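Lerkgate to Replace Metal Keys in Hired Workrooms

22 December 2024

The Lerkgate building in Wirum will replace the mechanical locks on its hired workrooms during the first half of next year, according to a notice sent to tenants on Friday. The work covers 52 doors on three floors. Storage cages in the basement and the two plant rooms are excluded and will keep their present cylinders.

The new locks are battery-powered units supplied by Nieminen and will be tied to Doseo, the booking system the building already uses for room hire. A hirer will receive a numeric code valid from 15 minutes before the start of a booking until 15 minutes after its end. Tenants on annual agreements will be issued a fob as well as a code.

The notice also sets out revised terms for the use of tables and other furniture, which take effect on the same date as the first phase of lock work.

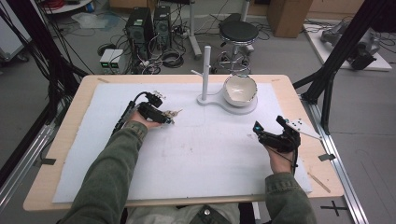
A light wooden table covered with white foam board.

Under the revised terms, any work involving blades, adhesives or clamps must be done on a protective sheet. Foam board, cutting mats and hardboard are all accepted. The sheet must lie flat and may not be taped to the tabletop. Earlier terms asked only that hirers "take reasonable care" of furniture, and the building management says this wording led to repeated disputes over who should pay for refinishing.

Repair charges will be fixed. A scratch or cut that can be sanded out will be billed at $59 per table. Damage that requires a new top will be billed at cost. Hirers may report existing marks through Doseo at the start of a booking, with a photograph, and will not be charged for anything logged in this way.
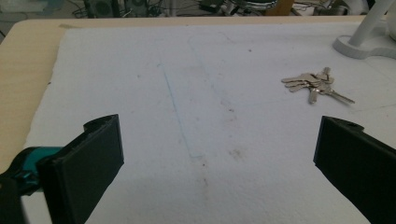 The charges do not apply to tables that tenants have brought in themselves. These must be labeled on the underside with the tenant's room number by the end of January. Unlabeled tables will be treated as building property for billing and may be moved between rooms.

Lock replacement will proceed floor by floor, starting at the top. Each door is expected to be out of service for less than two hours. Fire doors will be done separately, as the closing hardware has to be tested again once the new lock body is fitted. The frames on 13 doors are too narrow for the standard unit and will be fitted with a slimmer model, which has a smaller battery and will need more frequent replacement.

All locks will retain a mechanical override cylinder. Override keys will be held at the front desk and in a sealed box at the loading entrance – they will not be issued to hirers or tenants.

Existing keys remain valid until the lock on the relevant door has been changed. They must then be returned to the front desk within ten working days. The deposit of $100 per set will be refunded to the account from which it was paid. Sets returned incomplete will be refunded in part, according to the number of keys missing. Copies cut without permission should also be handed in, and no charge will be made for them.

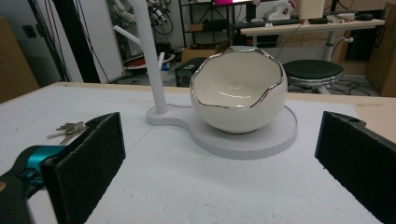 Metal keys on a white tabletop.

Some tenants have asked what will happen in a power or network failure. The notice states that the locks store valid codes locally and do not need a live connection to open. Bookings made during a network failure will not reach the lock until service is restored, and in such cases the front desk will open the door by hand.

Access records will be kept for 30 days and then deleted. Tenants may request the record for their own room but not for shared rooms.

The work is due to finish in July. Hire rates will not change during the installation period. Questions about individual doors can be sent through the maintenance form in Doseo, using the room number as the subject line.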